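プレスリリース
2025年11月7日
株式会社Gronari

使わないときは小さくたためる黒い布製バッグ「Wemora」を発売
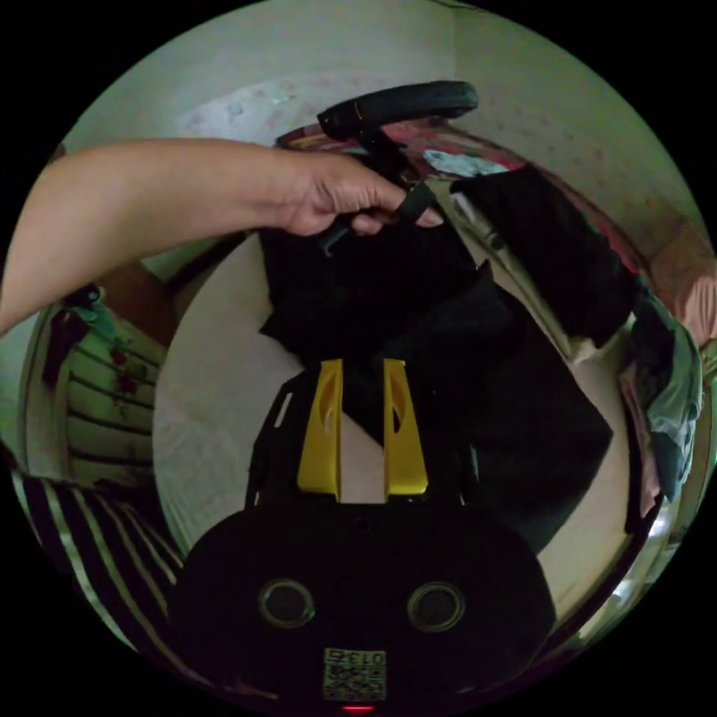

■ 発売の概要

株式会社Gronari(以下、当社)は、布製の手提げバッグ「Wemora(ウェモラ)」を本日より発売します。当社オンラインストアおよび生活雑貨店「Terkley」の52店舗で取り扱います。色はブラックの1色です。

Wemoraは、買い物、着替えの持ち運び、家の中での片付けなど、日常の荷物をまとめる用途を想定した製品です。本体にはやわらかい布を使用しており、中身が入っていない状態では自然に折り重なります。棚のすき間や引き出し、旅行かばんの中に入れておくことができます。

■ 開発の背景

当社では今年9月、オンラインストアの会員を対象に、家庭でのバッグの保管についてアンケートを実施し、942名から回答を得ました。このうち235名が「使っていないバッグの置き場所に困っている」と答えています。自由記述では、底板のあるバッグはたためない、壁に掛けると通路が狭くなる、玄関に置いたままになっている、といった意見が寄せられました。

この結果を受け、Wemoraでは底板と芯材を省きました。形を保つ機能よりも、しまうときの扱いやすさを優先しています。荷物を入れていないときに自立しない点は、あらかじめご了承ください。

■ 製品の特長

持ち手
手で握る部分に、弧を描いた厚みのある持ち手を採用しました。布の持ち手だけでは重い荷物を入れたときに手に食い込むという声があったため、太さと丸みを見直しています。

ストラップ
持ち手とは別に、黒いストラップが付いています。手で束ねて持つことも、肩に掛けることもできます。長さは使用者の身長に合わせて調整してください。

生地
表面はつやを抑えた黒です。服装や置き場所を選ばず、通勤にも家の中の整理にも使えます。たたみじわが気になる場合は、荷物を入れる前に軽く手で伸ばしてください。

■ 使い方の例

・衣替えの際、季節外の衣類を部屋から部屋へ移す
・旅行かばんに入れておき、帰りの荷物が増えたときに取り出す
・車の荷室に置き、買い物袋や上着をまとめる
・習い事や部活動の着替えを入れる

片付けの際は、ファスナー付きの小物やかさばらない衣類を先に入れ、重いものを底の中央に置くと、持ち上げたときに偏りにくくなります。とがったものや角のあるものは、布などで包んでから入れてください。

■ しまい方

1. 中身をすべて出し、内側のほこりを払います。
2. ストラップを本体の内側に入れます。
3. 左右の布を中央に向けて折ります。
4. 下から持ち手に向かって巻きます。

■ お手入れについて

汚れた場合は、水で薄めた中性洗剤を布に含ませ、軽くたたいて落としてください。その後、水拭きをして日陰でつり干しします。洗濯機、乾燥機、アイロンは使用できません。ぬれたままたたむと、においや色移りの原因になります。

■ 製造と保証

縫製はSukprasert社の工場に委託しています。持ち手とストラップの取り付け部は、出荷前に1点ずつ確認しています。通常の使用で縫い目がほつれた場合は、お買い上げから5か月間、無償で修理または交換します。購入時の控えを保管してください。

■ 販売について

製品名:Wemora(ウェモラ)
品目:布製手提げバッグ
色:ブラック
販売場所:Gronariオンラインストア、Terkley 52店舗
発売日:本リリースの発表日

店舗により入荷の時間が異なります。在庫については各店舗にお問い合わせください。オンラインストアでは、1回のご注文につき5点までとさせていただきます。

■ 報道関係の方のお問い合わせ先

株式会社Gronari 広報担当
製品の貸し出しおよび掲載用画像をご希望の場合は、当社ウェブサイトの報道関係者用フォームより、媒体名と掲載予定時期を添えてお申し込みください。

※記載の内容は発表時点のものです。仕様および取扱店舗は予告なく変更する場合があります。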